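Stoluta Repair Room, members' news
Wednesday, July 2, 2025

Summer hours, the parts drawers, and a long bit about screws

Quick one this month, typing this between jobs so excuse the state of it. Summer hours first. Then the drawers. Then the thing I promised in January about why plastic threads strip and what to do when they do, which got long. Sorry. Skip to the end if you only want the dates.

Hours

Open as normal until the end of the month. After that evenings only, the building on Trirkitgate gets too hot in the afternoon and the fans just move the heat from one bench to the other. Key box code has changed, ask at the desk. Please don't text it to people.

Side door sticks. Lift and push. Don't kick it, somebody has been kicking it.

Parts drawers

We moved everything. All the small hardware is now on the back wall, sorted by size first and by length second. Used to be by length first, which made sense to whoever set it up and no one after. Metric on the left, inch on the right, and a drawer at the bottom for "no idea". If you find out what something in that drawer is, please move it!

Final tally from the sort-out was 2,414 pieces that had no home, mostly screws, plus a few springs and a hinge. Thanks to everyone who stayed. Pizza was good. Whoever took the magnetic tray home, can we have it back.

Label maker is out of tape again. New tape is ordered from Skindudari, they say next week.

Stripped threads in plastic

OK so the long bit. Easily the most common thing that comes through the door after dead batteries. Battery cover won't stay shut, chair arm wobbles, mixer base has one screw spinning round and round. Same problem every time. A screw was run straight into plastic, it cut its own thread, and after enough times in and out the thread is dust.

First, check it really is stripped. Half the time the screw is just too short, because it got swapped with another one during an earlier repair. Try a longer one of the same width before you do anything clever. Not so long that it comes out the other side. Yes that has happened. Twice, same toaster.

Second, go back in gently. Put the screw in the hole and turn it backward until you feel a small click, then forward. The click is the screw dropping into the old thread. If you start turning forward right away it cuts a new thread across the old one and you lose both. Costs you two seconds and saves a lot of holes. I'd love it if everyone did this from now on.

If it's properly gone you have choices. A fatter screw is the quick way, fine on thick plastic, bad on thin posts, they split down the side. Toothpick and wood glue is fine for wood and useless in most plastics, please stop doing it to the lamps. Epoxy works, fill the hole, let it cure all the way, drill a small pilot. Slow. Leave it overnight and put your name on it, there were three mystery blobs on the shelf last week.

Or put a metal insert in. My favorite. Little threaded brass sleeve, knurled on the outside so it bites. It goes into the plastic with heat, and from then on the machine screw is turning in metal. You can open and close it as often as you like. Lots of newer printed parts come with these in from the start, once you know what they look like you notice them everywhere, a small gold ring sitting in the plastic.

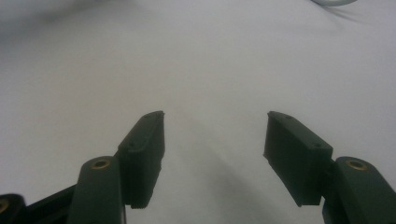

How to fit one

Get the hole size right. This is most of the job. The packet tells you, and if the packet is lost there's a chart taped inside the cabinet door. Hole too big and the insert spins. Too small and the plastic squeezes up around it and gets into the thread.

Use the old iron, the one with the red tape on the handle, NOT the good one. The wide tip is in the tin next to it. Set it a bit above where the plastic goes soft. Start low and creep up. Printed parts need a lot less heat than you'd expect, molded ones usually need more.

Sit the insert on the hole, narrow end down. Rest the tip in it. Then wait. Let the weight of the iron do it, no pushing. It will sink on its own, slowly at first and then all at once, so be ready. Stop when there's still a sliver showing above the surface, take the iron away, and press it level with somthing flat and cold. The steel block is good. Hold it there while you breathe in and out a few times.

Leave it alone until it's cool. Then try the screw by hand. By hand! If it binds there's probably plastic in there and you can clean it out with the tap from drawer 19.

Window open, fan on. Melted plastic stinks and it isn't good for you. If you don't know what the plastic is, ask first. Some of it you really don't want to heat.

Practice on scrap. There's a box of offcuts under the bench and nobody minds how ugly they get. I wrecked a good few before I got one straight, mine still lean a bit.

We have a bag of 1,000 in the most common size, so don't be shy about using them. Smaller sizes are running low, write it on the sheet when you take the last handful.

Things people asked

Can you put an insert in wood? Yes but a different kind, with a coarse outside thread, and it gets screwed in cold. We have a few.

Can you get one back out? Sort of. Heat it again with a long screw part way in and pull. The hole won't be pretty after.

Does super glue work on a stripped hole? For a day or so. Then you're back here with a glued screw, and that's worse.

Can I just use bigger and bigger screws forever? Until you run out of plastic, sure.

Wanted

Small screwdrivers, the really small ones, ours walk off. Clean cotton rags. A desk lamp with a heavy base. Any working hair dryer, for taking labels off. We do not need any more printers, please, no printers, there is no room left under the stairs.

The sewing side would like thread in dark colors and a pair of scissors that has never touched paper.

Coming up

Thread repair evening, everyone welcome, bring something with a wobbly screw in it. We'll have both irons going. Date is on the board by the kettle as soon as I have the room confirmed.

Tamošiūnaitė Bikes has offered us the use of their stand for the brake session again, very kind of them. Sign up at the desk, it fills up fast. Bring your own bike and a rag, and come in clothes you don't like much.

Zipper class moved to the fall. If you already paid, your spot carries over, or ask for the money back, either is fine.

Dues for the second half of the year are due now. Tin or transfer. Put your name on the envelope pleas, I've got two in the tin with nothing written on them.

Right, got a kettle waiting on the bench. More next month.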